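Erst die Regeln, dann die Greifer 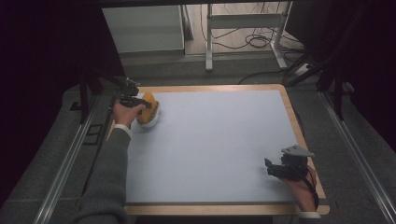 Zwei Handgreifer im Einsatz: links der Schwamm an der weißen Schale, rechts der zweite Greifer knapp über der Platte.

Istthorpe, 2021-11-01. Wenig Zeit, das Gespräch läuft im Stehen. Die Leiterin der Arbeitsgruppe bei Arnano hat die Hausregeln für handgeführte Greifer mitgeschrieben. 2 Seiten, mehr nicht. »Die alte Fassung hatte 36. Hat keiner gelesen.«

Was steht drin? »Eine Aufgabe pro Durchgang. Platte frei bis auf das, was gebraucht wird. Und beide Greifer bleiben im Blickfeld, auch der, der gerade nichts tut.« Vor allem Neue vergessen das, sagt sie. Die zweite Hand sinkt irgendwann einfach ab.

Strittig war die Sache mit dem Tempo. Das Team in Rivdale wollte eine feste Obergrenze, Istthorpe nicht. Jetzt gilt: ruhig greifen, kurz halten, dann erst ablegen. »Schwammig, ja. Aber man kann es prüfen.« Geprüft wird stichprobenartig, 67 von 200 Durchgängen im ersten Projekt, Deckname Jin. Wer die Aufnahme gemacht hat, prüft sie nicht selbst.

Und die Kabel? »Eigener Absatz. Schlaufe am Handgelenk vorbei, nie über die Arbeitsfläche.« Pausen sind auch geregelt, die Hände werden schneller müde als mann denkt.

Eine Norm sei das alles nicht, betont sie. Überarbeitet wird im März, Rückmeldungen nimmt die Gruppe bis dahin gern enntgegen.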